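3.2 Audience Response to Withheld Threat

The second part of the study concerns the way horror films delay the appearance of their main threat, and how viewers describe that delay after a screening. Earlier work by Siddiqui treated the delay as a matter of running time: the later the monster appears, the greater the reported fear. Our interviews do not fully support this view. Viewers at the Alden screenings often could not say when the threat first appeared, yet they spoke in detail about the objects and rooms that had come before it.

The sample consisted of 500 written responses collected after showings of two feature films. Each response was read by two coders working separately. Passages that mentioned a household object, a toy, or a piece of furniture were marked as "domestic cues." Passages that mentioned music or silence were marked as "sound cues." In all, 1288 passages were marked, and the coders met to settle those on which they disagreed.

Domestic cues were most common in responses to the first film, in which a child's bedroom is shown several times before any act of violence takes place. Many viewers recalled the toys on the shelf and believed that one of them had moved between shots. The film contains no such movement. We take this as evidence that viewers supply part of the threat themselves once a familiar object has been held on screen long enough. 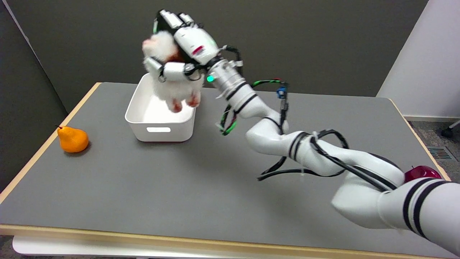

Figure 2. Soft toy held in a robotic hand above a storage bin.
Section 3.2 by Farzana Howlader and Tanvir Barua

Sound cues followed a different pattern. They were spread evenly across the responses to both films and were seldom tied to a single moment. Viewers wrote that a film "felt quiet" or "was too loud at the end," but few named the passage they had in mind. Gamage's coding guide, which we adopted with minor changes, asks for the scene to be named before a sound cue is counted as strong. Under that rule, only 12 responses qualified.

The difference between the two kinds of cue has a bearing on the ranking method proposed by Statska, in which sound is given the greater weight. Our results suggest that this weighting should be reviewed for films set mainly in homes. It may still hold for films set outdoors, which were not part of the Alden program and are taken up in Section 4.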